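# Zipper on a fabric pencil pouch keeps splitting behind the slider – fixable or toss it?

Asked by **lonulby_mom** on 2022-06-03 in Home & Mending

My kid has had the same gray zip pouch since February and the zipper has started doing that thing where you pull it closed and it pops open again behind the slider. Not every time, maybe one pull out of three. The teeth all look fine to me, I can't find any missing. It's the chunky plastic kind, not the thin coil kind. 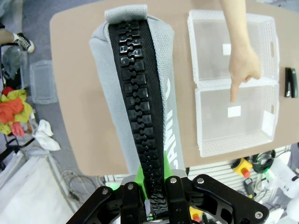

*Same type of zipper, big black plastic teeth on gray fabric*

Things I've tried so far: pencil rubbed on the teeth (made a mess, didn't help), a bar of soap (smells nice now, didn't help), and yelling at it. A new pouch like this is $14 at the stationery place in Bomulov so I'm not going to spend a fortune on a repair, but she has decided it is The Only Pouch and I would like to get through the end of the school year without a meltdown. I own pliers, a sewing kit I'm scared of, and no machine.

Is it the slider or the teeth? And can I do anything without taking the whole zipper out?

---

## Answer from Teodor Oprea (accepted, 64 votes)

It's nearly always the slider. Inside it there are two little channels that squeeze the teeth together, and after enough pulling the back end spreads open by a hair. Then it doesn't push hard enough and the teeth never lock. Soap and pencil are for a zipper that's stiff – yours isn't stiff, it's loose, so making it more slippery won't do a thing.

Here's what I'd do, and it takes five minutes:

1. Open the zipper all the way so the slider is sitting at the starting end.
2. Check whether the slider is metal. If it's plastic, stop here and skip to the part about replacing it, it'll crack on you.
3. With the pliers, squeeze the back edge of the slider (the flat end, where the closed teeth come out) on the left side. Gently! Then the same on the right side.
4. Try it. If it still splits, squeeze a tiny bit more.

Go slowly with step 3. I got impatient with a tent bag once and crushed the slider so hard it never moved again, and that was the end of the bag.

If squeezing doesn't do it you need a new slider. Look on the back of the old one for a number, it's usually stamped there, a 5 or an 8 or whatever, and buy one for molded plastic teeth in that size. Coil sliders look almost the same and they will not work, don't ask me how I know. You unpick three or four stitches at one end, slide the old one off, feed both sides into the new one evenly and sew the end back up by hand. Even a scary sewing kit can manage that, a few ugly stitches over and over in the same spot is all it takes.
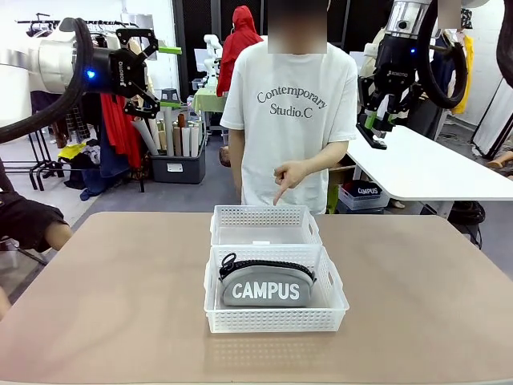
*Gray CAMPUS pouch in the front basket, zipper along the top edge*

On a pouch with the zipper along the top like that one, look at the ends first. If there's a fabric tab folded over the zipper, that's where the stitches you want are, and you can put the same tab back afterward and it hides everything.

---

## Answer from Emanuel Stanciu (9 votes)

Teodor is right about the slider but I'd add, check how full she's stuffing it. My son's had 16 markers in it plus a glue stick plus a rock. You fix the slider and two weeks later it's spread again. We moved the markers to a separate box and the zipper has behaved since.

Also if you're anywhere near Nornstead there's a shoe repair guy on Căpraru street who swaps sliders while you wait. Cash only I think.

---

## Answer from patchpocket119 (1 vote)

just buy a new one and swap it while she's asleep

> **lonulby_mom:** She would know. She has drawn on the lining.
>
> **lonulby_mom:** Update, the pliers thing worked!! Slider was metal, two small squeezes on each side and it's held for every pull so far. Markers are getting evicted tonight. Thank you Teodor, going to try it on my winter boots next – is it the same deal if the teeth are metal too?
>
> **Teodor Oprea:** Same deal, just expect to squeeze a bit harder. Take the boot off first.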